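Setting up a bottle cell on a shared packing bench

At Stalov the bottle cell took over the upright packing in April. The steps below are the ones our shift leads follow at Druvstead.

1. Clear the bench and put down tape markers for the pick positions.
2. Set the grip on a full bottle. Close the fingers until they hold the label area, then stop.
3. Run 2 test picks at slow speed before you load a tray. 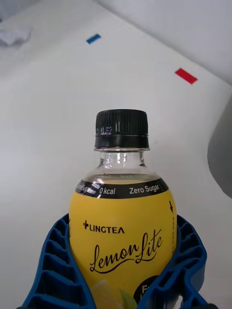

4. Start the batch. The cell does 200 bottles, then waits for a person to sign off the tray.

Packers used to lift 800 bottles a shift. They now check caps and labels, refill trays and clear stoppages – lighter work, but it needs more attention. Swap people over every hour.

Allow 180 minutes of training for each packer. Wojciech Ostrowski runs the sessions on Monday mornings, and anyone who has missed one should not reset the cell alone.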